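May 22, 2020

Carried the canoe to the end of the road and back before breakfast. Two laps, no lake. The woman at the corner with the terrier has stopped asking and now simply holds the dog to one side, as you would for a hearse.

The park is still shut to overnight trips, so the loop we had booked for this weekend has been moved to September, when the blackflies will be gone and so will most of my fitness. I have been training for the Skinner portage, 1018 metres of it according to the map, climbing out of Clarwood Lake by what the map calls a trail. I did it once in my thirties and remember it mainly as a smell of wet cedar and a good deal of language. The Flosance weighs 57 pounds dry. I've never had it dry.

Spent the rest of the morning with the tablecloth pushed back and the map out, working out whether we could skip Skinner altogether by going round through the Pravby narrows. It adds most of a day. On the other hand it adds it sitting down.

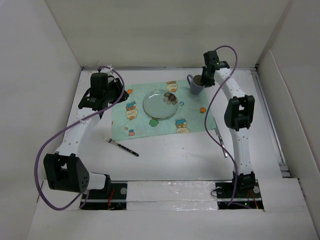

Struan's view, delivered over the phone with his mouth full, is that the narrows will be a rock garden by September and we'd end up dragging the boat the whole way, so we may as well carry it over the hill and have the blueberries. He has a point about the water. The summer we went through late, we left a stripe of green gelcoat on every boulder, and I expect you could still follow us by it. But he always argues for the long carry, and he always turns out to have the food pack when we get there, and the food pack gets lighter every night. The canoe does not.

Struan Drummond's blueberries are another matter. I've been hearing about them for years and have yet to be shown one.

After lunch I tackled the menu. Six days, three people, one barrel. Dried chili twice, the lentil thing twice, pasta once and whatever is left on the last night, which is generally oatmeal with hot sauce. I dehydrated a trial batch of the lentil thing last week and it came out like the stuff you put down on an icy driveway. Soaked it for an hour and got icy driveway in gravy. Ate it anyway. Will try cooking the lentils longer beforehand and going easier on the carrots, which seem to be immortal.

Then an email round about whether to bring proper plates this time or go on eating out of the pot lids.
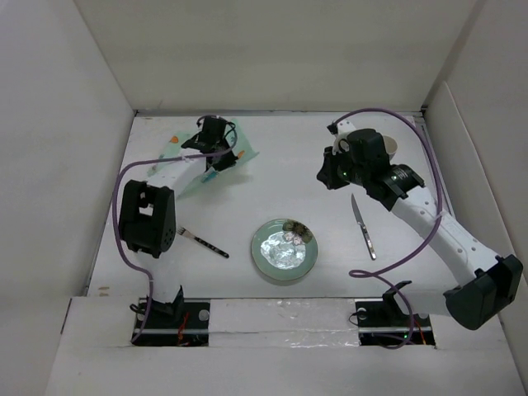 One bowl each and a spoon, Torquil wrote back inside a minute, and anyone who brings a fork can carry Skinner twice. I wrote that anyone crossing Skinner with a canoe, a barrel and a pack is doing it twice regardless. He replied with a thumbs up, and I still don't know to which part.

Torquil Laing, I'll note for the record, brought a cast-iron griddle on the last trip and let me find it at the bottom of my own pack on the third day. The pancakes were excellent. I have not forgiven the griddle.

Late afternoon I went down to the basement and sorted the gear, meaning that I moved it from the left of the furnace to the right. The tarp needs two new guylines. The yoke pads are squashed flat and I've been making do with a rolled-up tea towel, then two tea towels, and my neck has opinions about both. Ordered new pads. Three weeks for delivery, maybe longer, so tea towels it is until the middle of June.

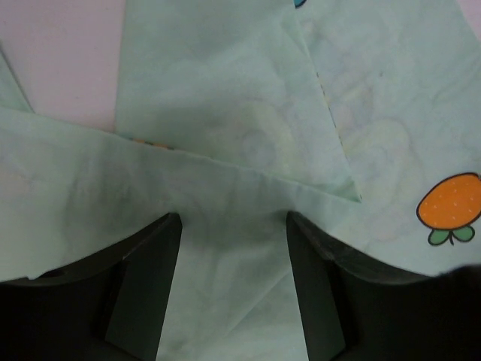 Green cloth, folded over.

Rain after supper, hard enough to fill the canoe where I'd left it right side up on the lawn. Went out in my boots and looked at it for a while. No leaks, anyway. Tipped it out over the tulips and came in.

Tomorrow: three laps if the shoulder allows, ring the outfitter at Pravby about parking, and find the other paddle.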